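Stenodwood Handgreifer-Set H2
Erfassung beidhändiger Manipulationsdemonstrationen ohne Roboterarm

Produktseite, Stand 16.8.19

Das Set H2 besteht aus zwei handgeführten Parallelgreifern, der Synchronisationseinheit Etano und der zugehörigen Auswertesoftware. Es dient der Aufnahme von Demonstrationen für das Imitationslernen. Aufgezeichnet werden Greiferpose, Öffnungsweite und Bilddaten mit gemeinsamem Zeitstempel. Das Verfahren ist auf kleine, leichte Objekte auf ebener Arbeitsfläche ausgelegt — Holzwürfel, Stäbe, kleine Becher.

Die Öffnungsweite wird an beiden Backen getrennt erfasst. Vor jeder Messreihe ist der Greifer einmal vollständig zu öffnen und einmal vollständig zu schließen; die Endlagen werden als Referenz gespeichert. Eine matte, helle Unterlage ohne Muster erleichtert die Segmentierung der Backen im Nahbild.

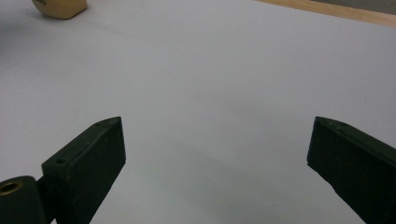 Die Referenzwerte bleiben bis zum Ausschalten der Etano-Einheit gültig. Nach einem Backenwechsel müssen sie neu aufgenommen werden. Gebrauchsspuren an den Backenkanten sind für die Auswertung unerheblich, solange die Kontaktflächen eben bleiben. Die Software meldet eine Abweichung, wenn die Schließlage außerhalb der hinterlegten Toleranz liegt.

Ergebnisse aus der Erprobung

Das Verfahren wurde am Standort Bastside mit 1.433 Demonstrationen erprobt. Der Datensatz Massawe umfasst 12 Aufgaben, davon neun einhändige. Die übrigen verlangen den gleichzeitigen Einsatz beider Greifer. Untersucht wurde, ob eine aus Nahbildern und Greiferposen gelernte Strategie ohne zusätzliche Übersichtsansicht auskommt.

Bei einhändigen Aufgaben ergab sich kein belastbarer Unterschied zwischen den Varianten. Bei beidhändigen Aufgaben senkte die Übersichtsansicht die Zahl der Abbrüche — vor allem dann, wenn ein Objekt außerhalb beider Nahbilder lag. Für solche Aufgaben wird deshalb die Aufnahme aus Kopfhöhe empfohlen. Die Einstellung »Übersicht« ist ab Softwareversion 4 enthalten.

Für stehende, schlanke Objekte gilt eine Einschränkung. Nähert sich eine Backe seitlich, verdeckt der Greiferkörper je nach Blickwinkel die Kontaktstelle. Die Öffnungsweite allein zeigt nicht zuverlässig an, ob ein Stab gefasst oder nur berührt wurde. Solche Sequenzen sind von Hand zu prüfen und mit dem Merkmal »Kontakt unklar« zu versehen. 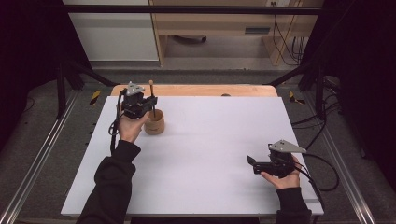
AUFBAU UND LIEFERUMFANG

Greifer: 2 Stück, handgeführt, kabelgebunden
Synchronisation: Etano, Tischgerät
Software: Aufnahme, Abgleich, Export
Datensatz Massawe: auf Anfrage, nur für Forschungszwecke
Arbeitstisch und Gestell: nicht enthalten

Die Kabel sind seitlich abzuführen, sodass sie beim Überkreuzen der Arme nicht über die Arbeitsfläche gezogen werden. Dunkle, eng anliegende Ärmel haben sich bewährt. Ein Wechsel der Kleidung innerhalb einer Messreihe ist zu vermeiden.

Das Set H2 ist ab November lieferbar. Ersatzbacken werden paarweise abgegeben. Anfragen zu abweichenden Backenformen bitte mit Maßskizze an den technischen Vertrieb von Stenodwood.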